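Sultard

Sultard is an animated television series about a school handball team, created by the writer and director Mireille Pons and produced by the studio Lopes. It is often called a long-running series, although the length of its run depends on who is doing the adding up. The distributor's listing gives 164 episodes. That total includes recaps, re-edited versions of earlier matches and a set of short comic pieces that were never broadcast on their own. An episode guide kept by viewers leaves these out and arrives at a much lower figure, which the distributor has neither accepted nor disputed.

Premise

The series follows the second team of a secondary school in Dindach, a small port town that does not exist outside the programme. The goalkeeper, Ansa, joins after failing to get into the swimming club and spends most of the first season on the bench. The first team is seldom seen. Matches take up one or more episodes each, and a single match against Roscombe, the rival school, runs to nine. Reviewers have praised this match for its tension. It is also the stretch of the series with the most repeated footage, and several shots of the Roscombe captain turning round are used four times without change.

Publicity described the handball as accurate. The court markings are right and the rules are mostly followed, but passive play is almost never called, and players hang in the air long enough to hold conversations. Pons said in an interview for the first home release that she had "watched a great deal of handball" before writing the scripts. She did not say that she had played it, although some later summaries of the interview claim that she did.

Production

Lopes had worked mainly on advertisements before taking on Sultard. The characters were drawn by hand and placed over backgrounds built on a computer, a mixed method that the studio presented as new. It was not, and other studios had been using versions of it for years. What can fairly be said is that Lopes used it cheaply and on a tight schedule, and that the results vary a good deal from one episode to the next.

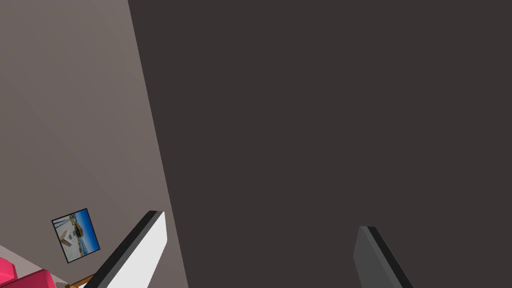

Computer render of a large, flat dark surface beside a lighter wall.

Accounts of how the backgrounds were made do not agree. The studio's own production notes say that every interior was modelled in full, so that the camera could be moved freely. A former layout artist, quoted without a name in a fan magazine, said that most rooms had two finished walls at best. The second version fits what is on screen, where the changing room is never shown from the door side and the headmaster's office appears to swap its window from one wall to another. Neither account has been backed up by working files.

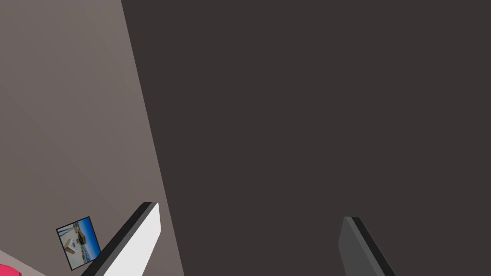

The tilted camera is the feature of Sultard most often written about. Critics friendly to the series treat it as a sign of the goalkeeper's unsteady state of mind, and one long essay links each change of angle to a stage in her confidence. The argument is weakened by the fact that the tilt also turns up in episodes where she does not appear. A simpler explanation is cost. A plain dark surface meeting a paler greyish-taupe wall along one long slanting line, with no texture or markings on either, makes a striking composition out of very little work. Pons has been asked about this more than once and has given a different answer each time.

The tilt is rarer in the third season, after a change of layout staff. Supporters of the essay take this to mean that Ansa has found her balance – a reading that requires the viewer to overlook her collapse in the final match.

Voice cast and music

The leading parts were recorded with the cast together in one room, according to the publicity. Credits for the second season list separate recording dates for at least two of the main actors, so the claim can hold for only part of the series. The opening song was replaced after 41 episodes. It is widely repeated that the singer fell out with the studio, but no source for this has been found earlier than an unsigned forum post.
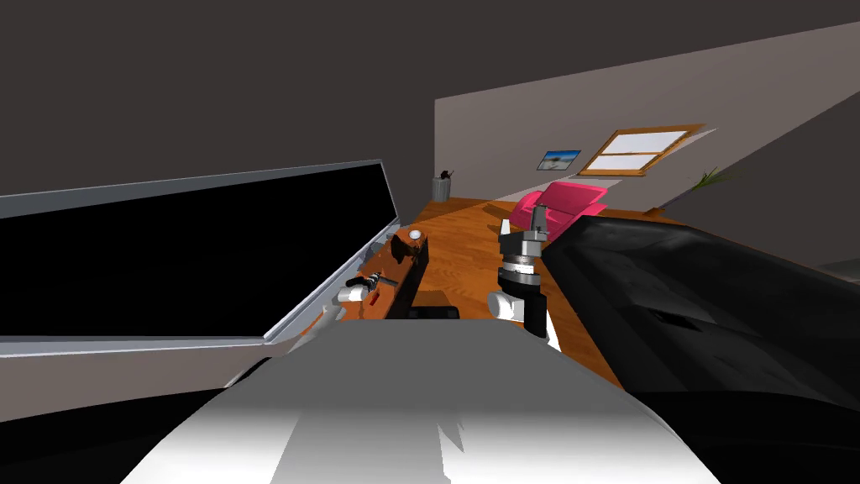 The replacement song was less well liked, and a petition asking for the return of the first one was reported to have drawn 1000 signatures. The surviving copy of the petition page shows 775, some of them plainly the same person. The original song did come back for the last two episodes, though the studio had announced this before the petition began.

Reception

Reviews at the time were mixed. The character writing was generally admired, and the pace was generally not. The later reputation of Sultard as a neglected classic rests largely on the re-release of March 2022, when it was issued with new subtitles and a booklet of essays. Most of the essays were written by people who had worked on the series or on the re-release, and they should be read with that in mind.

Viewing figures were never published. Statements that Sultard was the most watched sports animation of its year appear on the packaging and in a number of articles that seem to have taken them from the packaging.

Further series

A sequel set at Roscombe has been announced twice. On the first occasion a single drawing was shown and nothing followed. The second announcement named Pons as supervisor, a title that was not explained, and gave no broadcaster.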